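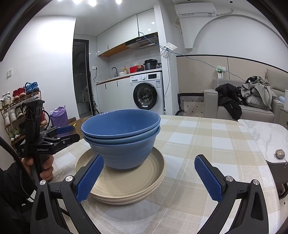
The Giltness House table collection is kept for the use of residents, visiting groups and staff. It is made up of everyday dishes, serving pieces and cloths, most of which are in use each week. This page introduces the part of the collection assigned to the round table and sets out how the pieces are arranged, handled and returned.

The collection was reviewed in September by Bezawit Hadgu, Household Services, with the assistance of Mitiku Admasu. The review recorded 343 pieces in all, of which 136 are bowls. Pieces that were cracked or badly worn were withdrawn at that time, and a small order was placed with Trillerard to replace them.

## Bowls and plates at the round table

Three blue bowls, nested, on three stacked beige plates. The blues differ from bowl to bowl: the top one is deep and glossy inside, and the lowest is a grayish blue with soft horizontal ridges on its outer wall. The plates have raised rims, and the top plate is finely specked.

The cloth is checkered in beige, cream and pale blue.

## Notes on the arrangement

**Mixed blues.** The bowls were acquired at different times and are not a matched set. The House does not attempt to sort them by shade. Groups that need matching bowls for a formal meal should ask for the white service, which is stored separately on the upper floor and must be reserved in advance.

**Stack height.** Bowls and plates at the round table are stacked no more than four high. Taller stacks are permitted only inside the closed cupboards. Bowls are placed on plates, and plates are never placed on bowls.

**Serving pieces.** Platters, pitchers and covered dishes are issued from the Andreadis Room on request. They are signed out by the group leader and returned to the same shelf after washing.

**Cloths.** The House holds several cloths for the round table, in checks and in plain colors. A cloth may stay on the table for consecutive meals if it is clean. Stained cloths go to the laundry the same evening. They should not be folded and returned to the drawer with the intention of washing them later.

## Setting the table

Groups normally set their own table. The following order is recommended and is the one used by House staff.

1. Wipe the table and dry it fully before laying the cloth.
2. Lay the cloth so that the drop is even on all sides.
3. Bring the plates first, as one stack, using both hands.
4. Bring the bowls as a second stack and set them on the plates.
5. Deal out the places from the stack, one plate and one bowl to each person.
6. Add spoons, glasses and napkins last.

When the number of guests is not certain, the stack may be left on the table and guests may help themselves.

## Washing and return

All bowls and plates in the everyday collection may be washed by machine. Handwashing is preferred for pieces with a glossy interior, as harsh scouring pads will dull the surface over time. Please use the soft cloths kept beside the sink.

Pieces should be dry before they are nested. Bowls put away damp tend to stick together, and several of the chips recorded in the September review were found on the rims of bowls that had been forced apart. If two bowls will not separate, leave them in warm water and tell a member of staff.

Breakages should be reported to Jin-sol Hyun at the front office. No charge is made for ordinary breakages. Broken pieces are to be wrapped in newspaper and left in the marked bin in the pantry, and should not be placed in the kitchen trash.

## Borrowing for events

Pieces from the everyday collection may be borrowed for events held elsewhere on the grounds, including the Clonis Hall. Requests are handled by Abenezer Sisay and should state the date of the event, the number of guests and the time at which the pieces will be returned. A single request may cover up to 100 pieces. Larger events are referred to an outside supplier.

Crates and dividers are provided. Plates travel on edge and bowls travel nested, with a folded napkin between each.

## Additions to the collection

Gifts of dishes are welcome when they are sturdy, free of chips and suitable for daily use. Blue, beige and cream pieces are especially useful, as they sit well with what the House already owns. Single pieces are accepted as readily as sets. Donors are asked to write to Bereket Hadgu before bringing items to the House, as storage is limited and some offers must be declined.

Page revised December 2025, Household Services, Giltness House.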